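Wide fingers or narrow ones? Zadport robotics room spends October finding out

24th October

If you have walked past the glass door at the end of the Ondby building lately and wondered why the lights are on so late, the answer is fingers. Robot fingers, to be exact! The small team behind the Nurow project has been busy all month trying out different gripper fingers on its pair of white arms, and the first results are now pinned up in the hallway for anyone who would like to stop and read them.

The question sounds like a simple one. Two arms share one table, both have black grippers, and both have to pick up ordinary things of the sort that people keep in drawers and cases at home. Should the fingers be wide and flared, so that they can close on something from a bit further off? Or should they be slim, so that they can get in between two objects without knocking either of them over? Everybody in the room had an opinion before the testing started, and quite a few of those opinions have been quietly put away again.

The team logged 3045 grasps over the month, which took a good deal of patience and (we are told) a good deal of coffee. Each pair of fingers went through the same set of tasks: lift an object from the table, hold it for 11 seconds, hand it to the other arm, and set it down again. The wide fingers did better with anything long and rounded, such as a microphone or a tube, and they were more forgiving when the arm came in at a poor angle. The slim ones were ahead whenever the objects lay close together. Small stands were a headache for everyone - the post is easy enough to grab, but the round base likes to swing once it is off the table.

The handover from one arm to the other turned out to be the hardest part by a long way. Of the drops written down in the log, 107 came at the moment when both grippers had hold of the same object and one of them had to let go. The Shaikh controller, which the room has been using since spring, was set up with a short pause before the first gripper opens, and making that pause a little longer helped more than any change of fingers did. That was a surprise, and a welcome one, as a longer pause costs nothing and can be put in before lunch.

Cables got their share of attention too. Both arms need enough slack to reach the middle of the table, and too much of it gets in the way of the work, so a fair part of the second week went into routing and rerouting until everyone was more or less happy. The team would like to try softer pads on the fingertips next, along with a second look at the mount on top of each gripper, and there is talk of comparing two controllers side by side once the current round is written up.

The full notes run to 30 pages and are kept on the shelf inside the door, next to the sign-in sheet. Visitors are very welcome to borrow them, as long as they find their way back to the same shelf by the end of the day. Suggestions for objects to add to the next round can be left in the box by the stairs - nothing breakable, please, and nothing heavier than a full water bottle.

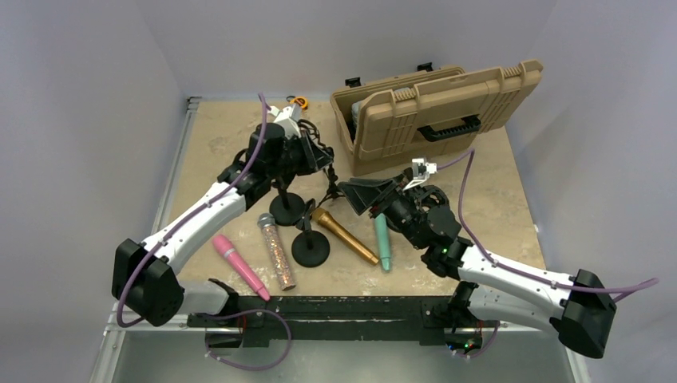
Also in the building

The bike rack on the north side is being moved closer to the entrance, and the side gate will stay locked until the work is done. Please use the front path for now.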